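Brerkthorpe Three-Bin Desk Organizer

Item no. 1353
Sold in cartons of 23

The Brerkthorpe is an open-top organizer for the small things that pile up on a desk, a workbench or a kitchen counter. The bins have no lids, so you can reach in with one hand and see what is running low. Pens, tape, clips, charging cables and seed packets are the usual contents, going by what customers write to us.

The bins sit side by side in one row. Our standard color order is black, white, black. All-black and all-white rows can be ordered through the Romport warehouse, with a longer wait in November and December.
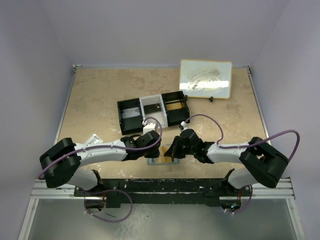
Polyxeni Karamanlidis

I have kept one by the phone in our Romport office for 3 years. The white bin gets the things I need to find fast, mostly keys and stamps, and the black ones get everything else. Pale dust shows up on the black bins before it does on the white one — a damp cloth takes it off.

Care

Wash by hand in warm water with a little dish soap. Do not use scouring pads. Let the bins dry before putting paper goods back in. Keep the organizer away from stove tops and space heaters.

Ordering

Single organizers ship from Romport. Orders placed before 2 p.m. go out the same day. Schools and offices that need 125 or more should write to Parisa Yazdani at the trade desk for a price — please include the delivery address and the color order you want.

Returns are accepted unused, in the original carton. Zoltura drawer dividers and Christodoulou shelf liners are listed separately under Storage.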